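Re: [sorncombe-manip] Glove handover, success rates
From: Chalerm Rojanasak
16 Aug 2020

On the July run, Ulex wrote:
> 972 episodes in training, 22 held-out trials, 17 clean.
> We think the policy has learned to hold cloth steady
> while the other side works on it.

I'd like to believe this, but 22 trials is thin, and "clean" isn't defined anywhere in the write-up. 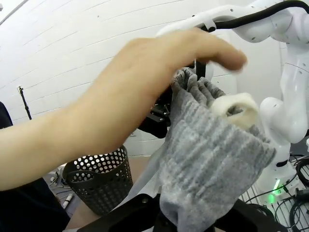
My worry is who gets the credit for each success. A person in the loop can hide a lot of bad policy. With the gripper pinching the glove by the cuff and a bare hand just over the fingertips, I can't tell which of the two is meant to be doing the hard part. The fluffy white ring by the finger ends bothers me too – is it part of the task or a distractor?

Could you split the 17 by whether a hand came near the glove? If 13 of them had help, I'd call that a different result. The raw logs would do, no need to tidy them first.

Chalerm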